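Brindunthorpe open day: a look round the retrofit houses

Reading time: 3 minutes

Print this page | E-mail this page

The housing association opened five of its refurbished terraces at Brindunthorpe on 24/06/2018, and I went along with Evie Ashworth from our residents' group. We had put our names down in November, when the work was still behind schedule, and had more or less forgotten about it until the letter came.

Parking was on the old Cropper mill yard at the bottom of the hill. From there you walk up past the allotments, and it is steeper than the map suggests. We were given a visitor badge and a sheet with a floor plan of each house. Tea was in the chapel hall.

The terraces were put up for mill workers and have solid walls, so there is no cavity to fill. The association has lined the inside of the outer walls with insulation board, which takes a strip off every room. You notice it most on the stairs. Stuart Bickerstaff, the site manager, took our group round and said the stair walls had caused more argument than anything else on the job. In two of the houses they used a thinner board there so that a bed could still be got up to the first floor.

Heating is by air source heat pump, with the unit in the back yard. I had expected more noise. Evie stood by the bedroom window of number 14 with it shut and could not hear it, though a neighbour was mowing at the time. The radiators are bigger than the ones we have in Disley, and the hot water cylinder has taken over what used to be the airing cupboard, so there is nowhere upstairs to keep towels. Several people in the group raised this. The answer was that storage has gone into the bathroom instead, in a white vanity cabinet with black bar handles.
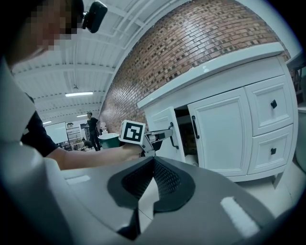 Costs and what the tenants say

Stuart gave us some numbers in the chapel hall afterwards. The whole programme covers 468 houses in Brindunthorpe and Grarkard, and the Grarkard ones will be done second. The average heating bill before the work was £969 a year. They hope to take around a third off that, but they want a full winter of readings before they publish anything. He was asked about rents and said that was a question for the office.

One tenant had come to speak. She moved out for nine weeks while her house was done and was back before Easter. She likes the warmer bedrooms and the new front door. She does not like the controls, which she finds fiddly, and she had to ring up twice about the timer. She also lost a picture rail she was fond of. Each household got £1,000 towards carpets and curtains, and in her case it did not cover the stairs.

We asked about damp, as that is the main complaint where we are. Each kitchen and bathroom has an extractor that runs all the time at a low speed. It cannot be switched off at the wall. The fan in the second house rattled and Stuart made a note of it.

The last house was still being decorated, so we only saw the ground floor. The back kitchen has been knocked through and gets the afternoon sun. The floor there has been dug out and insulated, and there is now no step down from the hall. Evie measured the doorway for her mother's wheelchair and it would go through with a bit to spare.

We left at half past three. If you go to a later one, wear flat shoes for the hill and ask for the house with the loft hatch open, as the other group got to see the roof insulation and we did not.

Contact us | Copyright Disley Residents' Group | Back to top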